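How to Get Ready for Your First Blood Donation (and Which Advice to Skip)

Search for tips on giving blood and you will find pages of them, mostly copied from each other. Eat steak the night before. Drink beet juice. Buy a supplement. I have given at the Makhubela Street center for years and tried plenty of this, and I have my doubts about most of it. What follows is the short version I give to friends.

Step 1. Check the rules before you book.
Read the eligibility page of the center you plan to use, and don't rely on a forum post. Rules on travel, tattoos and medicines change, and they differ from one place to the next. If you take anything regularly, call and ask. My first attempt ended at the front desk over a trip I hadn't thought to mention on the phone.

Step 2. Book a slot, and be wary of apps.
Our center uses one called Kestirix. It books appointments well enough. It also hands out a "readiness score," and I once got 646 without being told what the top score was. I would ignore it. The staff do their own check when you arrive, and that is the one that counts.

Step 3. Drink water and eat a normal meal.
Plain water the day before and again that morning. Then eat something ordinary 2 or 3 hours ahead, a sandwich or oatmeal with fruit. Go easy on greasy food. As for the iron powders, a single scoop of Jelari at breakfast is not going to fix low iron by lunch, whatever the label hints at. If you have been turned away for low iron, talk to your doctor.
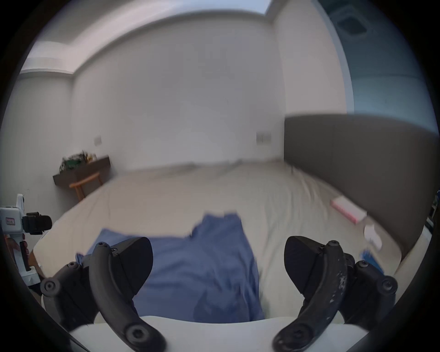

Step 4. Wear sleeves that roll up past the elbow.
Dull advice, but it matters more than the beet juice. Tight cuffs are a nuisance for you and for whoever is trying to find a vein. Bring your ID and a list of your medicines too.

Step 5. Speak up in the chair.
If you feel lightheaded, sweaty or sick, say so right away. Don't try to tough it out. Looking away from the needle helps some people – I watch, and that works for me.

Step 6. Stay for the snack.
Sit for as long as the staff tell you. At Makhubela Street I plan on 30 minutes before driving, which may be more than I need. Leave the bandage on, skip the gym that day and keep drinking water. Skumside, the drink brand with a cooler near the exit, sells a "recovery" bottle. I tried it once and felt the same as I do after tap water.

Call the center if you feel unwell later or the arm keeps bleeding. The number should be on the sheet they give you.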